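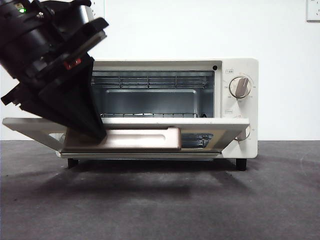
Is a backyard fire pit worth the money? For us it was worth a lot less than the 418 dollars we paid.

I know, I know. It's October, and every home blog I read has the same photo of a plaid blanket and a mug next to a perfect little blaze. I fell for it last year. We bought a Tullovari, the so-called smokeless model, and my brother-in-law Mesfin put it together on the patio in one afternoon. It does smoke. It smokes less than the rusty ring my parents had, I'll give it that, but my hair smelled like a campground for two days and so did the couch.

We used it 11 times before winter. I only have that number because I write everything on the kitchen calendar, including "fire, kids cold, in by 8."

Then there's the wood. The bundles from the grocery store burn up before anyone has toasted a second marshmallow. Silvana next door swears by getting a whole load delivered, and she's probably right, but then you need a rack, and a cover for the rack, and somewhere to put it all. The nicest rack I found was a Gover and it cost more than my winter coat. I stacked ours on two old pallets by the fence and the spiders moved right in.

Gudrun left a comment on my last post saying I should try adding fancy chairs and string lights to "finish the space." Maybe. I've noticed the answer to a thing you don't use much is always three more things — and those never get used either.

What we did like was the food. Foil packets with potatoes, onion and sausage came out great, and the kids ate all of it without complaining. I'll do those again this month if it stays dry. If we don't get out there more than last year, Marcelino has already asked if he can have the pit for his cabin, and I told him to bring his truck in the spring.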